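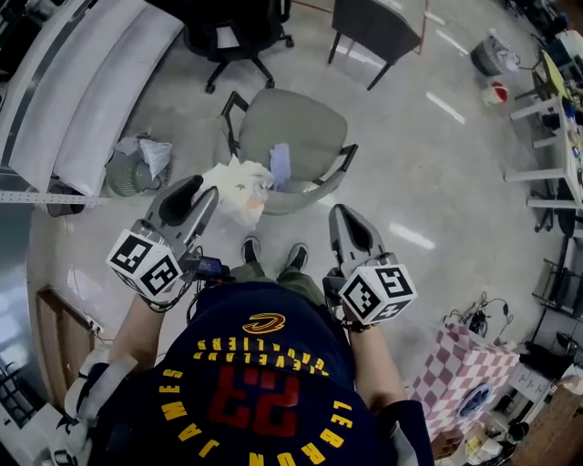

How to Budget for a Handheld Gripper Setup

2025-07-14
By the Murnico workshop desk

A handheld gripper setup lets a person record manipulation tasks without a robot arm in the room. The operator holds a gripper in each hand, does the task, and the recording is used later to train a policy. It costs a good deal less than teleoperation, and most of the mistakes we see in first orders are in the small items. The steps below are the ones we use at Murnico when a lab or a small company asks us to help plan a purchase.

Step 1. Write down the tasks first

List the tasks you want to record in the first season. Be specific. "Household work" is too broad to buy against. "Fold a cloth on a chair seat" or "put a plastic bag in a trash bin" will tell you the jaw opening you need, the finger material, and whether you need two hands.

If most of the list can be done with one hand, still price a pair. Operators ask for the second gripper early, and ordering it separately usually means a second shipping charge and a second calibration session.

Step 2. Decide how many sets

One set is two grippers, one head camera and whatever records them. For a room with one operator working at a time, buy 2 sets. The second is your spare and your test bench. For two operators at once, buy three. We went through a month with a single set at our Gavorberg site and lost most of a week to one cracked finger.

Step 3. Price the grippers

Get the quote broken out by part. You want separate lines for:

Gripper body and handle
Fingers, sold in pairs
Marker cubes
On-board electronics and screen, if fitted
Cables
Straps or sleeves

Suppliers like to quote the assembled unit only. Ask again. Our last assembled price from Prekar was $561 per gripper, and the same gripper without the electronics was $424. If you already own recording hardware, that difference matters across several sets.

Fingers wear out first. Budget four spare pairs per set for the first year. Soft plastic fingers hold cloth and bags better but wear faster than hard ones, so order more if your list is mostly textiles.

Step 4. Do not skip the marker cubes

If your grippers are tracked by fiducial markers, each one carries a cube with a different pattern on each face. The cube needs to be rigid and matte. A glossy print will wash out under ceiling lights, and a cube that flexes on its mount will spoil the pose estimate in ways that are hard to find afterward.

Buy one spare cube for each gripper. Some groups print their own. That works if somebody checks the printed size with calipers and writes it in the configuration file. A cube printed at the wrong scale looks fine by eye.

Keep left and right cubes labeled and in separate bags. Swapping them between sessions has cost us more re-recording than any hardware fault.

Step 5. Plan the power and the cables

Put a line in the budget for chargers, a power strip, cable ties and spare leads. People leave this out and then take parts from another project. Cables that run along the forearm get pulled every time the operator reaches, so treat them as consumables. Short right-angle leads last longer than straight ones. Buy two lengths and see which suits your operators before you order in quantity.

Floor storage is the other cost here. Loose leads on the floor of the recording area are a trip hazard for someone who has both hands full and is watching the work. A wall hook or a lidded box per set is enough.

Step 6. Look at the room

You do not need a special room. An ordinary office with chairs, tables and bins is good recording ground, and variety helps the data. Check a few things before you spend money on it:

Lighting. A polished floor throws back long streaks from ceiling lights. Try a short recording before paying for new fixtures. Often moving the work area is enough.

Floor space. The operator should be able to turn with both arms out and not hit furniture.

Props. Set aside a small sum for bags, cloths, boxes and containers, and replace them when they get worn.

Heat. If the room runs warm, budget for a fan. Operators slow down before they complain.

Step 7. Count operator time

Hardware is the smaller number over a year. Allow for training, breaks, and resetting the props between takes. Holding a gripper in each hand tires the wrists, and we plan short blocks with a rest between them. Straps help some people and annoy others – let each operator choose.

Also pay for the person who reviews the recordings. If nobody has those hours, bad takes pile up until the end of the project.

Step 8. Time the order

Place the main order with enough slack for customs and one round of faulty parts. For an October start we send ours out in midsummer. Ask the supplier which parts they stock and which they make to order. Kang, who supply our mounts, keep fingers on the shelf but build the bodies in batches, so a missed batch can push the whole setup back.

Hold part of the budget until after the first full week of recording. By then you will know which fingers wear, which cable is too short, and whether the head camera sees both grippers through the whole task – if it doesn't, a wider lens or a different mount goes on the second order.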